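Open Day at the Kulport Clothing Care Centre, 1 December 2019

On Sunday I went by train to Kulport, because the clothing care centre of Stojanovska had its open day and I have wanted to see it for a long time. For those who don't know: Stojanovska is a family firm which cleans, repairs and stores winter clothes for people in our part of the country. In December here it is already summer and all the jackets are sleeping, so it is a good time for them to show visitors the building.

I was a little early. The gate opened at ten and there were already people with prams and one very patient dog. At the table you got a paper wristband and a map. The map was not so easy to read, the toilets were marked on the wrong side of the yard, but a lady with a yellow vest corrected everybody. Entry was free. There was a sausage sizzle beside the car park and I will come to that later.

The first part was the receiving hall. Here the bags from the customers come in and each piece gets a small cloth tag with a number, fixed with a thread inside the collar. I asked why not a sticker, and the man at the counter explained that stickers leave glue on the lining when they go through warm air. The building holds 2,000 garments in the summer months. I had imagined something like a big wardrobe, but it is more like a library. The rails go up to the ceiling and there is a ladder on wheels which children were not allowed to climb, so naturally all the children stood next to it.

From there we went in groups of 15 to the washing room. It was very warm and I did not stay so long as I wished. Our guide was Kanchan Shukla, who has worked at the firm for 21 years and started at the ironing table. She speaks quickly but she answers everything. I wrote down these things from her:

Close every zip before washing, also the pocket zips.
Do not use fabric softener with down or with synthetic filling.
A puffer jacket should have the drum nearly for itself.
Dry on low heat, stop many times, take it out and break the lumps with your fingers.
When you think it is dry, give it one more hour.

The last point made several people laugh, and the woman beside me said she had lost a good jacket to mould exactly like that. I have also put away a jacket too early once, in my first year in this country, and in the next winter it smelled like a cellar.

After the washing room there was a choice. You could go to the repair workshop or to the folding demonstration, and I chose the folding, mostly for the reason that the queue was shorter. In the end I saw both, but the folding was the part which I liked more.

It is done on a bed. I had expected a long table, but Ms Shukla said that most people fold their clothes at home on the bed, so it is better to learn it there, with a mattress which gives way under your hands. A puffer jacket is a difficult thing to fold. It is full of air and it pushes back. If you press on one side, the other side stands up like bread dough, and the hood never wants to stay where you have put it.
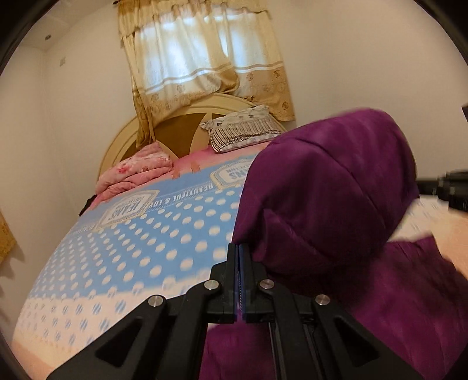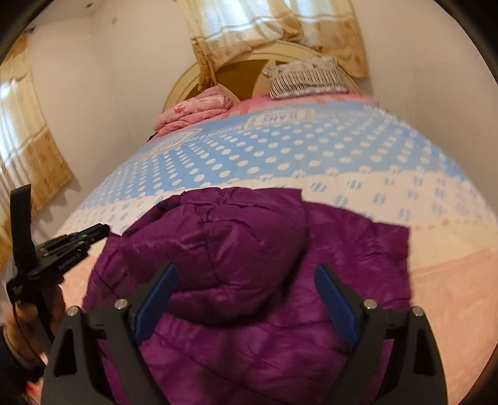

Purple fabric on the bed.

The method she teaches is simple, but it needs slow hands. You lay the jacket with the front down and smooth it from the middle to the outside. The sleeves come in over the back, one after the other, and you should not pull them tight. Then the hood goes down flat on the body. Now comes the step that I always did wrong at home: you wait. You put both your palms on the jacket and let the air go out through the seams by itself, and you do not kneel on it as I used to do. Only then you fold from the hem upwards, two times, and the parcel goes in a cotton bag. Plastic is not good for many months, she says, and the vacuum bags are the worst, as the filling gets crushed and in some jackets it does not come back completely.

We could try it ourselves with jackets from a box. Mine became more a ball than a parcel. A boy of perhaps eight years made a beautiful one and got a clap from the whole group, and his father had to try three times.

Somebody asked about hanging in place of folding. The answer was that a short jacket may hang if the hanger is wide in the shoulders, but a long heavy one pulls itself down over the summer and the filling follows. For wool coats it is the opposite and they should always hang. I had a question about the moth blocks and she prefers lavender, but she said freely that this is mostly a matter of smell, and cleaning the garment before storing is what helps.

The repair workshop was in the old part of the building, with high windows and very nice light. Paraschiva Surdu showed there how to close a small tear in a quilted shell. First she pushes the filling back with the blunt end of a needle, then she makes tiny stitches along the tear, and at last she sets a thin patch from the inside. When she gave the sleeve around I had to search for the place, and I found it only by feeling. She has thread in so many colours that one wall is completely covered. If she doesn't have the right one, she takes a slightly darker colour and never a lighter. I did not know this rule and will use it for my curtains.

She also showed zips. Most zips which people bring as "broken" have only a tired slider, and a new slider costs $2 at the counter. I bought one for my green bag. It fits.

Two other local businesses had stands in the yard. Bitar sells wooden hangers and shoe trees, and I took a brochure. Pramance makes the cotton storage bags, the same type as in the demonstration, and these were sold out before lunch, which was a pity. The girl at the stand wrote down names for the next delivery and mine is on the list.

Now the sausage sizzle. It was good, with proper fried onions, but the bread was finished by one o'clock and after that you received your sausage in a serviette. There was also a vegetarian patty and a lemon cake. Tea was in big pots and you could pay what you wanted. I would have liked more places to sit in the shade, it was a hot day and the older visitors were all pressed along one wall.

For those who want to go: the next open day is in July, in the middle of the busy season, and then you can see the centre with nearly empty rails. From the station you walk along the canal until the footbridge and cross there. Do not follow the sign at the roundabout, it takes you to the truck entrance and you must walk all the way back. Wear light clothes for the washing room. The repair workshop is up a stair without a lift, but they told me that they can bring Ms Surdu's table down to the yard if you call some days before.

On Monday evening I took my own winter jacket out from under the bed and did it all again. It is now in an old pillowcase until my cotton bag arrives.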